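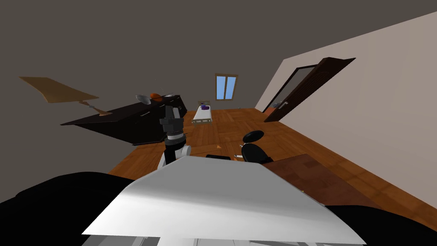 Comparing two-finger grippers in simulation before you buy one

Posted in: Arms and grippers. Written by Preben Toft

This page covers how I run a side-by-side trial of parallel grippers in a simulator. You need a robot model with two arms, a head camera, a wrist camera, and at least two gripper models you want to compare. I used the Tangen and the Brutonbridge finger sets on the same arm. The steps should work for any pair.

Step 1. Load the room and check the head camera

Start the robot in the home pose with both arms up. Look through the head camera before you do anything else. A wide lens shows a lot of the robot's own body, and that is fine as long as you can see the fingers of the arm you plan to test. If you can't, tilt the head down a few degrees and save the new pose.

Step 2. Match the settings

Set the same closing speed and the same force limit for both grippers. I use 18 newtons. Finger friction has to match too, unless the pad material is part of what you are testing. Write the values at the top of your log file. Poonam Rajput lost a full afternoon of runs at Cludham to a friction value left over from an older project, and I have done the same thing.

Step 3. Pick objects with awkward outlines

Boxes and cylinders will tell you very little, as almost any gripper can hold them. Add something with a ragged edge and a tapering bottom, and something long and thin. Scanned meshes are good for this. Check the collision mesh as well as the visual one — a rough rock often gets a smooth hull around it, and the fingers will then stop short of the surface you see.

Step 4. Line up from the wrist camera

Bring the open gripper in slowly and stop before contact. You want one finger on either side of the narrow part, with a clear gap between them.
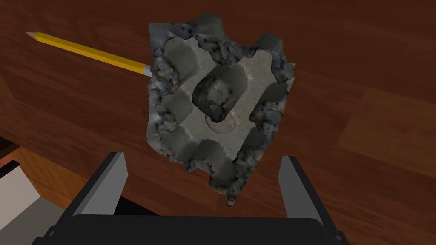
Wrist view with the rock above the open fingers and the pencil behind it.

Save this pose and use it as the start of every run. When you swap grippers, correct for finger length. The Jinbridge adapter plate adds 11 mm, so check the tool offset if you have that in your model.

Step 5. Run the grasps

Do 60 runs per gripper, with a small random shift in the start pose each time. Close, lift, hold for 2 seconds, lower, open. On my desktop a full set takes nearly an hour.

Log these for each run:
Object name and start pose
Finger gap when closing stops
Peak force on each finger
Whether the object was still held at the end of the hold

Step 6. Read the results

Compare the finger gap first. If it varies a lot on one object, the fingers are landing in different places and the hold rate won't mean much. Go back to step 4 and tighten the random shift. After that, compare hold rates object by object. An average over all objects can hide a gripper that does badly on just one shape.

If both peak forces sit at the limit for every run, lower the limit and run the set again.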